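Clarkthorpe case tracker app, reviewed after a month of the Martinelli trial

Quick one this, typing it between court sessions. Several of you asked in the comments whether Clarkthorpe is worth paying for. Short answer, yes if you follow one case properly, no if you dip in and out. Long answer follows.

For anyone new. It's an app for following missing persons and criminal cases. You pick a case, it gives you a timeline, a map, whatever court papers have been made public, and alerts when something moves. Free version lets you follow 2 cases. Paid is 11 a month, no yearly deal that I could find.

I've used it since the start of July, almost entirely for Ottavio Martinelli. If you've missed that one: left his brother-in-law's house in Lirano on foot, never got to the station, found eleven weeks later in the reservoir. The brother-in-law, Evaristo Serra, was charged in spring and says he's got nothing to do with it. Trial is still going so I'm keeping my opinions to myself here and so should you in the comments please. I will delete things.

Timeline

Best bit by a mile. Every entry has a source under it, and the source opens. Press conference, court filing, local paper, you tap and there it is. After years of forum threads where somebody's cousin heard something and by page nine it's a fact, this is a relief. When the neighbour, Amedeo Bassi, changed what time he said he'd heard the car, the app didn't overwrite the old entry. Kept both. Old time, new time, date of each statement, link to each. I'd have missed the change otherwise, it was one line in a very long report.

Can't add your own notes to an entry though. Why not. I've still got a paper notebook going next to it, same as before.

There's a filter for confirmed / claimed / disputed. Works well mostly. The phone evidence sat under confirmed for days after the defence had gone at it in court, then moved to disputed with no alert. Should have been an alert.

Map

Meh. Pins are fine, the walking route from the house is fine. But it draws straight lines between the phone mast hits as if he went along them, and that's exactly the sort of thing people screenshot and pass round as "his route". A mast hit is an area. Draw an area. I wrote to them about this and got a polite reply saying it had been passed on.

Also slow. Zooming on my phone (not new, not ancient) makes the whole thing stutter.

Documents

The Martinelli file has 350 pages in it at the time of writing, the Vitale robbery one has 600. Search inside documents works and it's quick, typed documents anyway. The scanned ones are hopeless, it reads Serra as Sena half the time so try both spellings. Handwritten statements dont come up at all.

Redactions are left in, which they should be. One of the smaller case apps got into trouble for posting a witness's address and I went looking for that sort of slip here. Didn't find one.

Downloading is paid only. Comes out as one giant PDF, no bookmarks. Bring patience.

Alerts

Had these on full for the first week and nearly threw the phone in a hedge. Every news article, even the same agency story on different sites, ping ping ping. Turn everything off except "court" and "police statement", then it's good. The settings are buried: Account, then Preferences, then Case, then the little bell. Not the big bell. The big bell is adverts for other cases, which I found a bit grubby if I'm honest. "Cases you may like." They are people's families.

I had the adjournment alert before the court's own page had updated, to be fair to them.

Community section

Skip it. It's moderated, names of people who haven't been charged get taken out, somebody is clearly doing the work. But it's still four hundred theories about one coat. Amedeo Cattaneo, who some of you will remember from the old board, is on there answering legal questions and is very good, very patient. Follow him and mute the rest.

Against Jarkomura

The one everybody compares it to. Jarkomura is cheaper, prettier, has the audio summaries, which are handy on the bus. But its timelines have no sources. You just get a tidy little story with a start and a middle and they tell you who to look at. I tried the same case on both and Jarkomura had Serra "storming out" of an interview. Went and found the interview. He stands up at the end of it and leaves. So that was me done with Jarkomura.

If you only want the gist, fine, it's a nicer app to look at.

Cost and cancelling

Cancelled once to test it, took a minute, no phone call, no begging email. Kept my followed cases for when I came back. Wish everything was like that. Paying by the month suits me as I'll drop it when the verdict's in and pick it up agian for the appeal, if there is one.

One thing I want said. When a family asks for a case to be taken off community discussion, Clarkthorpe does it, leaves the court papers up and shuts the chat. The page says so plainly. Didn't know that until I saw it on an older case. Went up in my estimation.

Good: sources on everything, keeps old versions, search, easy to cancel.

Bad: map, alerts out of the box, no notes, that second bell.

Four out of five for following a trial. Three for browsing. Would be a five with notes and a map that didn't pretend to know things.

Gerardo Caputo has been in the public seats most days and his write-ups are a better account of the mornings than I can give you, so read those alongside. He puts the witness order at the top every time, saves a lot of scrolling back.

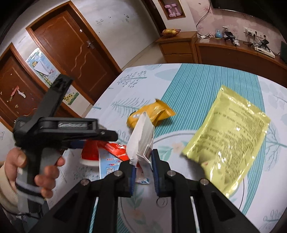
And check whether your library card gets you the local Lirano paper free before you pay for any of these. Mine did. Half of what the app links to is in there, and the paper's court reporter sits through the afternoons as well. Back in at two, the phone expert is up again, will update the Martinelli thread tonight if it's not too late.

Recent posts
Martinelli trial: the neighbour's two statements side by side
Vitale robbery: what the new filing says
Jarkomura audio summaries, first impressions
How to read a witness list
Comment rules for live trials (please read)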